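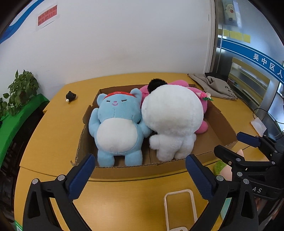

Wer zum ersten Mal in ein Sachenrecht hineinliest, der möge bitte mit dem eigenen Kinderzimmer anfangen und erst danach mit Grundstücken, so lautete die Rückmeldung einer Leserin aus Arnidau auf die vorige Auflage, und sie fügte hinzu, sie habe den Unterschied zwischen Besitz und Eigentum erst begriffen, als ihre beiden Kinder sich um einen Stoffhasen stritten. Wir haben uns diesen Rat zu Herzen genommen, liebe Leserinnen und Leser, und das ganze Kapitel umgestellt!

Kapitel 6
Besitz, Eigentum und das, was dazwischen liegt

Im Alltag werfen wir die beiden Wörter fröhlich durcheinander. Der »Hausbesitzer« ist meistens der Eigentümer, und der »Besitzer« eines Fahrrads hat es vielleicht nur übers Wochenende geliehen. Das Gesetz ist hier strenger als unsere Umgangssprache. Besitz meint die tatsächliche Gewalt über eine Sache (§ 854 BGB), Eigentum dagegen das umfassende Recht an ihr, und was der Eigentümer damit anfangen darf, steht in § 903 BGB. Lesen Sie beide Vorschriften ruhig einmal laut, sie sind kürzer, als man befürchtet.

Nehmen wir einen Fall, der uns durch das ganze Kapitel begleiten wird. Ein Kind verleiht sein Lieblingsstofftier an die Nachbarstochter. Diese nimmt es mit nach Hause, legt es ins Regal und gewöhnt sich daran. Wer ist Eigentümer? Wer ist Besitzer? Und ändert sich etwas, wenn die Nachbarstochter das Tier auf dem Flohmarkt in Karard verkauft, an einen Käufer, der von der Leihe nichts ahnt? Die letzte Frage führt mitten hinein in den gutgläubigen Erwerb nach § 932 BGB, und wir bitten noch um etwas Geduld, denn dazu brauchen wir erst die Übereignung (Abschnitt 6.2).

Viele Studierende, das wissen wir aus unseren Übungen, möchten an dieser Stelle sofort nach Gerechtigkeit entscheiden. Das ist sympathisch und auch gar nicht verkehrt, nur kommt es in der Prüfung etwas zu früh. Schreiben Sie zunächst auf, wer die Sache in Händen hält und wer sie ursprünglich zu Eigentum hatte. Danach gehen Sie die Vorgänge der Reihe nach durch, jeden für sich. Für den Einstieg sollten Sie etwa 14 Minuten einplanen, dann ist der Kopf noch frisch für Abschnitt 6.1, in dem es um den unmittelbaren und den mittelbaren Besitz geht.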